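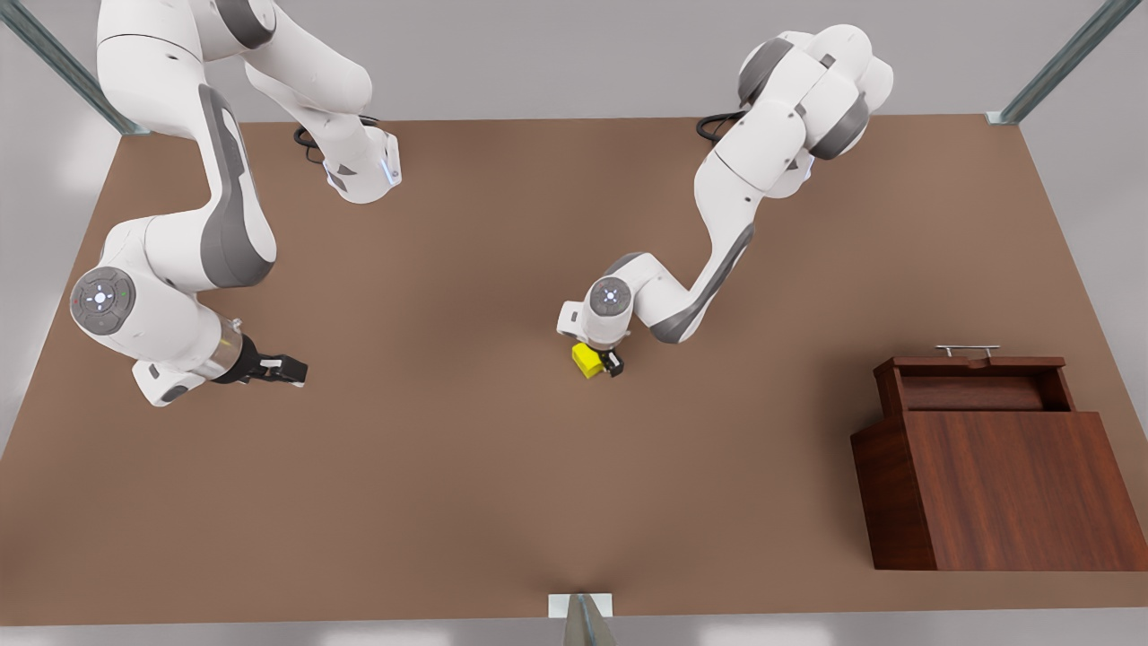 What is a gross lease?

A gross lease is one in which the tenant pays a single agreed rent and the landlord meets the running costs of the building, including repairs, insurance and cleaning of shared areas. Under a net lease, some or all of these costs pass to the tenant.

Students should read the Standcombe lease extract before the seminar. It concerns 900 square metres of warehouse space let to Cumach at a rent of 200 per square metre a year. Clause 3 deals with repairs and clause 2 with the rent – note that neither mentions the roof.

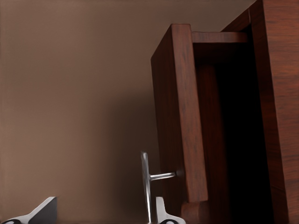
Service charges

A service charge recovers the landlord's spending on shared parts. The lease should state which costs may be recovered, how they are divided between tenants and when accounts must be supplied. Division by floor area is common, though it may be unfair where one tenant makes little use of the shared parts.

Seminar task: calculate the yearly rent for the Standcombe unit and compare its repair clause with that in the Skavholm lease. Written answers should be handed to Petro Ostapchuk by the end of the seminar.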